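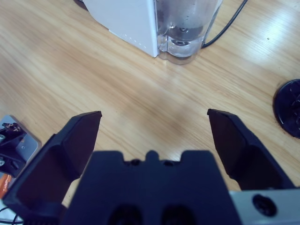
Overview Files Recording rules Labels Splits Licence Changes

Nalto Drinks Table, version 2
Data card and recording rules

Nalto Drinks Table is a set of 3,884 wrist-camera episodes of a robot arm doing small jobs with cups, glasses, trays and countertop appliances. It was recorded at the Sirnden workshop and is kept up by the Skultex group. Each episode is one attempt at one job, from the first movement of the arm to the moment the operator lets go of the controls.

We are really pleased with how version 2 has come out. The first version was made in a hurry by people who each had their own idea of what a good episode looked like, and it showed. For this one we wrote the rules down first, argued over them for most of July, and then stuck to them. Half of this card is therefore about the rules. Please borrow them! If you record at a different table with a different arm, most of them should carry over with very little change.

What is in it

Every episode has a video from the wrist camera, the joint positions and gripper opening at each time step, a short written instruction, and a label sheet. There is no sound. There are no faces, and episodes in which a person could be recognised were removed before release.

The jobs fall into a few families: picking up a glass or cup and putting it on a tray, lifting one off a tray, moving trays, and reaching towards an appliance and stopping in front of it. Some episodes join two of these together. Transparent things come up again and again, on purpose. Clear glass and clear plastic are hard for a camera to make sense of, they pick up the colour of whatever is behind them, and they are all over any real kitchen. We wanted plenty.

Files

episodes/ holds one folder per attempt, named by its running number
labels.csv has one row per episode
splits/ has the train, validation and test lists
rules.txt is the plain copy of the recording rules given below
notes/ has the operators' own remarks, lightly tidied for spelling

The notes are worth a read. They are short, sometimes grumpy, and they have explained more odd results to us than any chart has.

Recording rules

1. Check the stop button before the first episode of a session and after every break. Press it, watch the arm stop, reset it. The session sheet has a box for this, and a session with an empty box is left out of the release.

2. Keep hands out of the arm's reach while the motors are on. To move a glass, pause the arm first. It feels slow for the first hour and then you stop noticing.

3. Start with the gripper open and clear of everything on the table. A fixed starting pose makes the episodes much easier to line up, and it gives the operator a moment to look at the layout.

4. Leave the table as a working table. Cables, lids, spare fittings and tools may stay in view if they were there when the session began, provided no cable lies across the path of the arm. Do not tidy up halfway through a session, and do not dress the table to look busier than it is.

5. Water and mains power need thought. Any appliance on the table stays switched off at the wall for pick-and-place jobs. Its lead goes away from the operator's side. No glass is carried over a socket, a plug or an open electronics box.

6. Look at every glass before it goes on the table. Chips or cracks mean it goes in the bin, however small they are. Wear the thick gloves to clear up a breakage, stop the session, and wipe down the whole surface before starting again.

7. Never fill a glass for the arm to carry. Leftovers in the bottom are allowed and even welcome, and they must be marked on the label sheet. A dirty glass looks quite different from a clean one when seen from above, and a model that has only met clean ones is in for a shock.
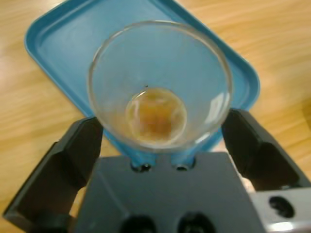 Glass held between the gripper fingers above the blue tray, with a little brownish liquid at the bottom.

8. Close slowly on glass. The Fitzsimmons limit, so called after the bench where it was worked out, caps the closing force for anything marked fragile. It is set in the controller, and operators must not raise it to rescue a slipping grasp. A slip is perfectly good data.

9. Keep glasses upright while they are held. If one tips past the point where a leftover could run out, lower it to the nearest clear patch of table and end the episode there.

10. Put things down before letting go. The base must touch the tray or the table before the fingers open. Dropping from a small height is quicker, and we know it is tempting – please don't.

11. Do not delete failures. Label them. This is the rule we care about most, and it is the one that gets broken most often, usually by kind people who think they are helping.

12. Leave the camera alone during a session. If it gets knocked, finish or abandon the episode, note the knock, and start a new session number. Small shifts in the view between sessions are fine and are part of the set.

13. Write the instruction before the attempt. "Put the glass on the tray" must not turn into "move the glass near the tray" once you have seen how it went.

Labels

Each row in labels.csv gives the job family, the objects handled, whether any of them is transparent, the state of the inside of any cup or glass (clean, leftover, can't tell), and the outcome. Outcomes are done, partly done, not done and stopped. "Stopped" covers every episode ended for safety, including the ones where the operator was simply being careful. We do not want anyone to feel that pressing stop spoils their record, so stopped episodes are never counted against a person or a session.

"Can't tell" is a proper answer. Glare on the wall of a glass, a coloured tray showing through it, a smudge that could be on the inside or the outside – labellers were told to use "can't tell" freely and they did. Please resist the urge to fold it into one of the other two.

Every episode was labelled by two people working apart. Where they disagreed, both answers are kept, in separate columns. We think the disagreements are one of the best bits of the whole set, and we would love to see someone make proper use of them.

Splits

The validation list has 900 episodes and the test list has another 900. Everything else is for training. The split was made by session, so episodes from the same layout never land on both sides. If you mix the sessions up again, your scores will look lovely and mean very little, and we would ask you to say clearly that you have done it.

Please report results on glasses and cups with leftovers separately from clean ones. A single average hides the difference.

Good uses and poor ones

The set suits work on grasping, on telling whether a held object is level, on spotting what is left in a cup, and on knowing when to stop. It has also been handy for training new operators at Sirnden, who watch a batch of stopped episodes before they touch the controls themselves.

It is a poor basis for any claim about safety around people. There are no people working next to the arm in these episodes, and following the rules on this page does not make a robot cell safe. You still need your own risk assessment, done for your own room, and you still need to follow whatever law and standards apply where you are. Our rules sit on top of those and replace none of them.

It should not be used to judge food hygiene either. A brown layer at the bottom of a glass is labelled as a leftover and nothing more. We did not record what the drink was.

Known gaps

The lighting is indoor lighting throughout. Pale wood is heavily over-represented as a background. The gripper has two fingers in every episode, so anything learnt about contact points may not suit a suction cup or a many-fingered hand. The wrist view loses the base of a glass just as it touches down quite often, as the gripper body gets in the way, and for those moments the gripper opening in the joint file is a better guide than the video.

A few early sessions have instructions in clipped, note-like English. We left them as they were written.

Licence and credit

Free to use and change for research and teaching, with credit to Skultex and a link to this card. If you change the recording rules, please give your version a new name so that readers can tell them apart. For commercial use, write to us first. We are friendly and we do answer.

Reporting a problem

Open an issue with the episode number and a sentence on what looks wrong. Label fixes are gathered up and released together. If you find an episode that breaks one of the rules above, we especially want to hear about it. Several are bound to have slipped through, and each one helps us word the rules better.

Changes since version 1

Rules written before recording began
Inside state of cups and glasses added to the label sheet
Both labellers' answers kept
Splits made by session
Stopped episodes restored

Related
Nalto label sheet, blank copy
Session sheet with stop-button box
Setting the Fitzsimmons limit on your own controller
Sirnden operator notes, collected
Nalto Drinks Table, version 1 (archived)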